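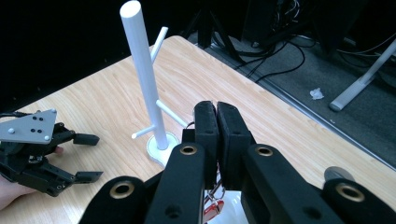
Progress report to Grønli, June
Handheld gripper cell, Closance project
Prepared by Sille Laxdal, Grirnel

Work during this period centered on keeping the two-gripper cell in regular service. The cell logged 252 hours of operation and completed 3536 grasp cycles. Unplanned stops came to some 138 minutes, most of them traced to play in the linkage pivots.

Géza Takács has revised the maintenance routine. Finger pads are now checked for alignment at the start of each shift, and the pivot bushings are inspected every Sunday.
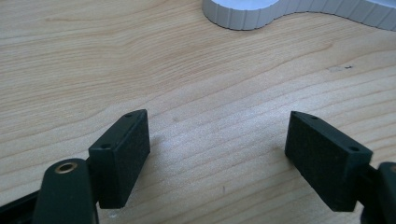 Pads with a worn face are replaced in pairs. Spare pads were ordered from Etico – delivery is expected before the next report.

Cable routing at the table remains open. A revised layout will be submitted with the next budget request. 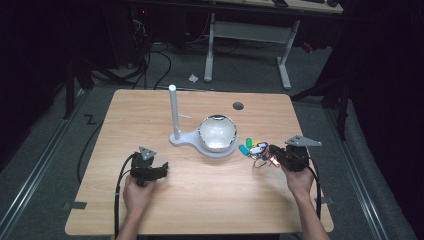

Both grippers at the table, with the right unit beside the keys and fobs.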